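Biwott on the Road

February 1, 2023

Biwott is a box that watches the lane lines and has opinions about them. It lives on a shelf at the Tenness shared workshop, between the bench grinder and a sewing machine that has been "about to be fixed" since I joined. When it goes in a car it runs off the lighter socket and sounds a buzzer if it thinks the car is wandering. It does not steer. My wife asked me to put that in writing, so I have.

The parts are a small single-board computer, a camera, a buzzer out of a dead microwave and a printed case in the only color of filament the shop had left. Branwen Wynne did the case. Ezekiel Villanueva did the power supply, twice, the first one having been more of a heater. I did the software, and you may blame me for everything it says about lines.

So far we have 3,190 stills from highway driving, all of them labeled by hand over 17 evenings and a quantity of pretzels I would prefer not to disclose. Labeling means tracing the left line, the right line and the dashes in the middle, then pressing Save and doing it again. Awuor Nzioka is the fastest at it and also the rudest about everybody else's tracing.

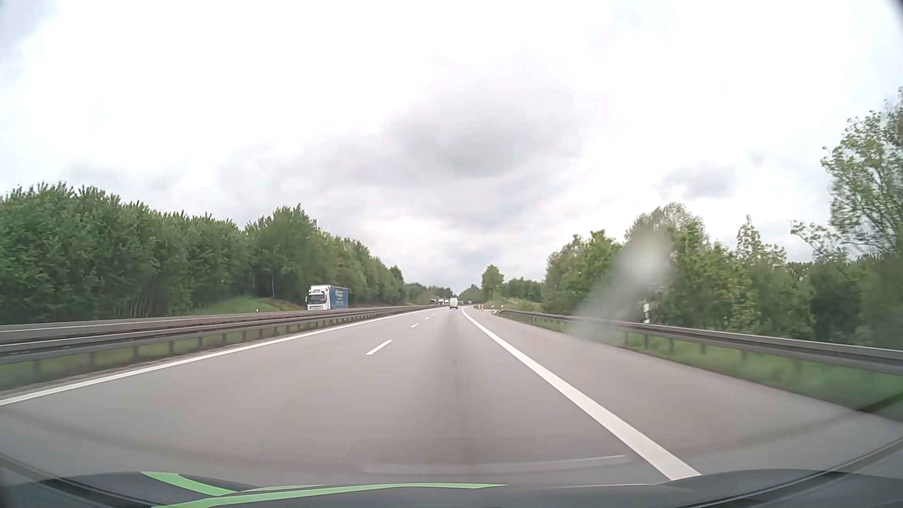 Right-hand lane, with a white van far ahead and a blue-sided truck coming the other way.

This kind of road is what Biwott likes best. There's a thick solid line on the right, a thinner one on the far left and dashes between the lanes. The first version of the software found the right line almost every time, then got carried away and found it again in the guardrail. Two right lines, one of them floating on posts. The fix was to ignore anything too high up for its distance from the car, a rule that took four lines of code and most of a weekend, during which I also learned what a vanishing point is from a library book on drawing barns.

The dashes were harder. A near one is a great long streak and the far ones are specks, and the software was throwing the specks out as dirt. Jabari Langat suggested flattening the road first, so you look at it as if from straight overhead. After that the dashes come out closer to the same length and can be treated as family. Jabari has since mentioned this suggestion in most conversations.

Bright overcast turns out kinder to the thing than sunshine. The paint stays white and the asphalt stays gray, and no tree gets to lay a shadow across the lane and call itself a marking. We tuned everything on days like that and were very pleased with ourselves until March of last year, when the sun came out.

Ramps are the current argument. On a plain stretch Biwott follows the right line happily for as long as you care to drive. Where a side roadway joins, the line stops being a line and turns into a patch of stripes, and the box has to decide which of them it was introduced to earlier.

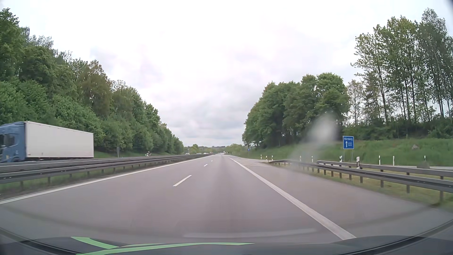
Its usual choice is all of them, averaged. You get a lane edge that bends gently off toward the grass, with a confidence score of 94 percent, and then the buzzer. Beathag Buchanan wants to teach it hatching as a separate class, meaning we go back through every still with a merge or an exit in it and outline the stripes. I want it to remember where the line was a second ago and trust that until the paint calms down. We have agreed to try mine first, on the grounds that mine needs no pretzels.

Things still on the list:

A mount that holds its angle. The present one sags, and a camera that sags thinks the road is getting shorter.

A quieter buzzer, or a volume knob. The microwave buzzer was made to be heard from the next room.

Rain. We have 47 stills in the rain and Biwott is wrong in nearly all of them, in new ways each time.

A proper switch. At the moment you turn it off by pulling the plug, which it takes badly – the last file it was writing comes out as confetti.

The code is on the shop computer in the folder called Drorari, named after a previous project that was going to water tomatoes. Help yourself, and please don't tidy it. If anyone at Tenness has a dead gadget with a politer noise in it, leave it on my shelf with a note. Labeling starts up again once the heating in the back room works, and Awuor has asked that people wash their hands before touching the mouse.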